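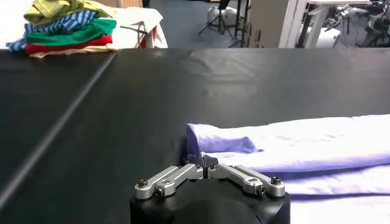

최종 수정: 2021년 6월 10일
읽는 시간 4분

고양이 만성 신장병, 크레아티닌 수치 하나로 병기를 정할 수 있는가

노령묘의 혈청 크레아티닌이 참고 범위 상한을 조금 넘었을 때, 그 한 번의 결과로 만성 신장병을 확정하는 병원이 아직 적지 않다. 크레아티닌은 근육량에 좌우되는 지표이다. 체중이 줄어든 고양이에서는 사구체 여과율이 이미 떨어져 있어도 수치가 정상 범위에 머물 수 있고, 탈수 상태의 고양이에서는 신장 기능과 무관하게 상승한다.

Grasell 동물의료센터 내과는 고양이 481마리의 진료 기록을 후향적으로 검토하였다. 첫 검사에서 크레아티닌이 상승한 개체 가운데 일부는 수액 교정 후 재검에서 참고 범위로 돌아왔다. 이 센터는 현재 병기 분류에 앞서 2주 이상의 간격을 두고 최소 두 차례 측정하며, 두 번 모두 공복 상태에서 같은 분석기를 사용한다. 분석기가 다르면 결과를 직접 비교하지 않는다.

요비중은 채혈과 같은 날 측정한다. 수액이나 이뇨제를 투여한 뒤의 소변은 농축능 평가에 적합하지 않다. 채뇨는 방광천자를 기본으로 하되, 혈뇨가 섞인 검체는 단백뇨 평가에서 제외한다. 요단백/크레아티닌 비는 요침사에서 염증 소견이 없을 때만 해석하고, 경계 범위에 들면 반복 측정한다.
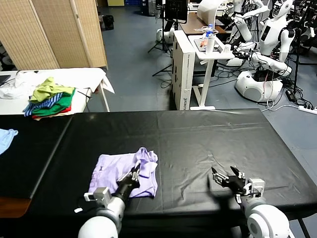

Koutsoukos는 재검 간격을 일률적으로 정하는 데에는 동의하지 않는다고 했다. 식욕이 떨어진 고양이를 2주 동안 지켜보기만 하면 요관 폐색이나 신우신염 같은 급성 원인을 놓칠 수 있으므로, 초음파 검사를 첫 내원일에 함께 해야 한다는 의견이다. Grasell의 내부 지침도 임상 증상이 있는 개체는 당일 영상 검사 대상으로 분류한다.

혈압은 채혈 전에 측정한다. 조용한 방에서 5분 이상 적응시킨 뒤 첫 값은 버리고, 이후 연속 측정값의 평균을 기록한다. 커프 폭과 측정 부위는 차트에 남겨 다음 내원 때 동일하게 적용한다. 고혈압이 의심되면 안저 검사를 추가한다.

식이 전환은 병기가 확정되고 식욕이 안정된 뒤에 시작한다. 입원 중이거나 구역이 있는 상태에서 처방식을 처음 급여하면 음식 기피가 생기기 쉽다. Skilturier 동물병원은 기존 사료와 섞는 비율을 4단계로 나누어 올리며, 섭취량이 줄면 직전 단계로 되돌린다. 혈청 인은 전환을 마치고 한 달 뒤에 다시 측정하고, 목표치를 넘으면 인 결합제를 식사와 함께 투여한다. 칼륨과 체중은 같은 날 확인한다.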